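Wanted: two or three people to help finish a kitchen robot arm (Tillman workshop, evenings)

I'm Imani, and for most of the past year I've been trying to get a robot arm to do useful things around a kitchen sink. 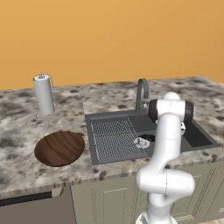 I rent a bench at the Tillman workshop, the one behind the old tile warehouse, and what I've got so far is a simulation that mostly behaves and a real arm that mostly doesn't. The two of them need to meet in the middle, and I've reached the point where I can't do that by myself on top of a day job. So I'm looking for company!

The project is called Sesgate (long story, it was the name of a folder and it stuck). The idea is small on purpose. I want an arm that stands at a counter, picks light things out of a sink or off a rack, and puts them where I tell it. No talking, no face, no wheels. Virgil Cozma has the bench next to mine and has been building the joints with me since October. He's great with metal and has no patience for software, and I'm pretty much the reverse, so you can guess where the gaps are.

What we have working: the arm moves through all its poses in the simulator, reaches over the sink without hitting the faucet (this took me an embarrassing number of tries), and closes its gripper on command. I've logged 748 simulated reaches and kept every one of them, good and bad. In 224 of those it knocked into the counter or the edge of the basin, and I'd love for somebody to sit down with me and sort out why.

What we need help with:

Software. You've written some Python and don't mind reading other people's. If you've done anything with motion planning, wonderful, but I hadn't either when I started. Most of this is patient work — change a setting, run it again, write down what happened.

Simulation and modeling. Right now I've got one kitchen. I want a bunch more, with different counters, deeper sinks, awkward faucets, worse lighting. If you like making 3D rooms and fussing over how a cabinet door looks, please, please get in touch.

Wiring and build. Virgil would like a second pair of hands for the real arm. The cable run through the elbow pinches when it bends all the way and we've already redone it twice. You should be comfortable soldering and OK with taking apart something you just put together.

You don't need a degree or a title. One of the best fixes so far came from somebody who wandered over to borrow a clamp. I would ask that you can come in two evenings a week, at least for the first month, and that you tell us if you have to drop out (no hard feelings).

About money, so it doesn't get awkward later: this is a home project and I can't pay wages. I can cover your shop membership while you're working on it, and there's $200 set aside for each person to spend on parts or tools, which you keep. Everything we write gets posted for anyone to use, with your name on it.

We meet at the long table near the Eltgate Street door, usually from six until one of us gets hungry. You must be 18 or older and you'll have to do the shop safety class before you touch the mills or the saws. It runs an hour and Virgil teaches it, so be nice to him.

We've got room for three people and we'd like to start before the end of January 2018. To apply, leave a note in box 11 by the front desk, or reply through the shop message board under Sesgate. Tell me which part sounds fun, what evenings you're free, and one thing you've built, even if it fell apart. Photos welcome. I'll write back to everybody, though it may take me a few days if the arm is acting up.

Imani Escobedo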